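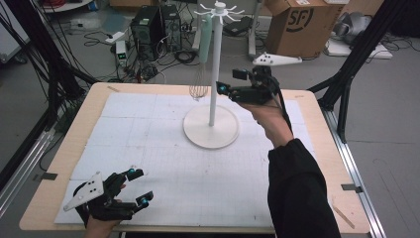

Figure 3. The rack task at the demonstration table, with the whisk on a hook and a gripper in each of the operator's hands.

4. The Rack Task

4.1 Why a whisk

Most published work on kitchen manipulation begins with a mug. The mug is a generous object. It stands up by itself, it has one handle, and it will forgive a grasp that is a finger's width out. We have nothing against mugs, and our own earlier system was rather good at them, but a kitchen that contains only mugs is an office.

The whisk is less obliging. Half of it is a smooth handle and the other half is mostly air. A depth sensor looking at the wires tends to report the table behind them, or nothing, or a fog of points that a planner will happily treat as a solid lump. Fingers that close on the handle are on firm ground. Fingers that close on the balloon may squeeze it, slide off it, or catch one wire and turn the whole thing around. A four-year-old can put a whisk on a hook, usually while talking about something else. We wanted to know how far a policy trained on human demonstrations could get with the same job in silence.

The task is stated in one line: take the whisk from the table and hang it on the rack. The reverse, taking it off the rack and laying it down, was recorded as a separate task. We had expected the two to be mirror images and budgeted our time accordingly, which was a mistake we will return to in 4.4.

4.2 Demonstrations

Demonstrations were collected with hand-held grippers (Figure 3). The operator does the chore through a pair of two-fingered jaws, and the learned policy later sees the chore from more or less the same place. This spares us the usual business of steering a remote arm, which in our experience turns any pleasant person into a bad driver. It does not spare the operator entirely. Picking up a whisk with pincers is slower than picking it up with a hand, and the first afternoon of recordings has a strained quality that we decided to leave out of the training set.

We kept 531 demonstrations of hanging and 68 of taking down. The lopsided split reflects our belief at the time that taking down was the easy half. Operators were told to use either hand, to regrasp whenever they liked, and to leave a failed attempt in the recording if they went on to recover from it. Recoveries proved more useful to the policy than clean runs. A person who misses the hook and tries again shows the machine two things, and a person who hangs the whisk at the first try shows it only that some people are better at this than it is.

The placement of the whisk at the start of an episode was left to the operator, within reach of the rack. In the horizontal placement of Figure 4 the handle lies close to the base of the stand. We came to dread this one. A finger going down beside the handle has the raised base to think about on one side, and a policy that has learned to be bold on open table will be bold there too.

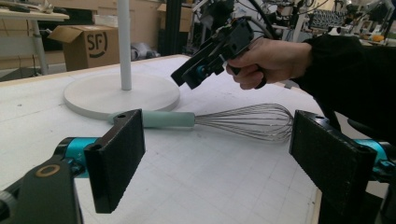
Faustine Cordier

4.3 Policies compared

Three policies were trained on the same recordings. Orkbridge takes the wrist views alone and predicts short runs of gripper motion. Lerholm adds a view from the head. Krajewska takes the same inputs as Lerholm but is also given the hook as an explicit target, marked by a person once per episode. We include it as an upper bound and because we were curious how much of the difficulty was seeing the hook and how much was getting there. All three ran on the Seneck two-arm platform with the same fingers used in collection.

An attempt counted as a success if the whisk was hanging and still when both grippers had let go. It counted as a failure if the whisk was on the table, on the floor, or in a gripper that would not open. We logged a fourth outcome, in which the whisk hung but the rack had been pushed over, as a failure with a note. A person living with such a machine would, we think, side with us.

4.4 What went wrong

Across 1,226 attempts, the grasp was seldom the problem once the policy had chosen the handle. Orkbridge lost most of its attempts at the hook. With the whisk held in the jaws, the wrist view is largely a view of the whisk, and the policy would bring it up to the right height, stop near the pole, and make small polite motions in the air until time ran out. Lerholm did better here, the head view giving it some idea of where the hooks were in relation to its own hand. Krajewska did better again, though by less than we had hoped. Knowing where the hook is turns out to be a modest part of putting something on it.

The remaining failures were mostly of one kind. A hook is slim, its end tips up, and the handle must be brought over that end and lowered. Every policy could do the bringing over. The lowering was another matter. Some 107 attempts ended with the gripper opening a moment too soon, at the point where the whisk was touching the hook and, as far as any camera could tell, hanging from it. Human operators do not rely on looking at this stage. They feel the weight go. Our fingers have soft pads and no sense of touch, and the policies had learned the look of success without the rest of it.

Taking down was harder still. The policies pulled straight outward, against the tip of the hook, and the stand came along — on several occasions with real enthusiasm. Operators lift first without thinking of it, and with so few recordings the lift was evidently read as a matter of personal style. Adding a fixed upward motion before any pull cured most of this. It also means that the part of the task a reader may find most convincing on video was written by hand in one line.

4.5 A note on speed

A practiced operator with the grippers hangs the whisk in a few seconds. Lerholm, on a good attempt, takes long enough for a visitor to ask whether it has started. We report this because demonstration videos in the field are commonly shown sped up, ours included, and the multiplier in the corner is easy to miss. For a single utensil the delay is tolerable. The next section puts the same policies to work on a full drawer.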